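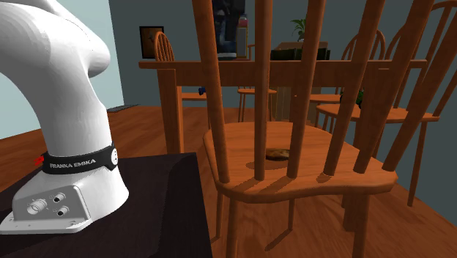 The Surside Lettering Survey is looking for adults to take part in a study of how people read short words on objects, signs, and packaging. Most reading research uses pages of text. We are interested in the one or two words that get printed on a jar lid, a mailbox, a door, or the side of an appliance, often on a curved surface and often in a color chosen by someone who will never have to read it from across a room. Pale capitals on a black band are one of the styles we want to compare with dark lettering on a light ground. Other styles in the study include raised letters with no color at all, script, and narrow capitals set very close together.

Who can take part

You can apply if you are 18 or older and can read everyday English. It does not have to be your first language. We welcome people who wear glasses or contact lenses, and we especially want to hear from people who have trouble reading small print or low-contrast print. Please bring whatever you normally use for reading, including a hand magnifier.

You do not need any background in design or printing. If you work as a sign painter, typesetter, or package designer, you can still apply, but please say so on the form. We place those readers in a separate group.

We cannot accept people who took part in the Corkano street sign study, as some of the same words are used again.

What you will do

There is one visit. It lasts two hours, with a break in the middle. In the first hour you will sit at a table and look at printed cards and a few real objects with words on them. You will read each word aloud or say that you can't make it out. Saying you can't make it out is a useful answer, and we would prefer it to a guess.

In the second hour you will walk along a marked hallway and stop when you can first read a word at the far end. The hallway is level and there are chairs along one side. If you use a wheelchair or walker, the hallway is wide enough, and we can go as slowly as you like.

At the end we will ask a few questions about labels you find hard to read at home. People have told us about shampoo bottles, stove dials, and medicine boxes. If there is one that bothers you, bring it along – empty, please.

We don't give eye exams and we can't tell you whether you need new glasses. Your answers are stored under a number and your name is kept in a separate file.

Payment

You will be paid $20 an hour for the visit, by check or gift card, on the day. If you decide to stop early, you will be paid for each hour you started. We also cover the bus fare or parking, so keep your receipt.

When and where

Visits run through September in Room 928 of the Palacios Building. The front entrance has steps. The side entrance has a ramp, and the elevator is just inside it. Daytime and early evening visits are available, with the last one starting at 4 p.m. on Monday and 6 p.m. the rest of the week. There are no weekend visits.

How to apply

Pick up a form at the front desk of the Palacios Building or at any Stalia branch library. Large-print forms are kept at both – ask if you don't see them. Fill in both sides and leave it in the tray at the desk. Someone will call you to set a time, so please write down a number where we can leave a message.

If you are not chosen this time, we can keep your form for the next round. Check the box on the back if you want us to do that. Forms without the box checked are shredded when the visits end.

Search this site Enter keywords Go

Recent notices
Readers wanted for bus timetable trial
Part-time opening: print room assistant
Corkano street sign study: visits now closed
Loan of old packaging and tins for display
Stalia branch libraries: fall hours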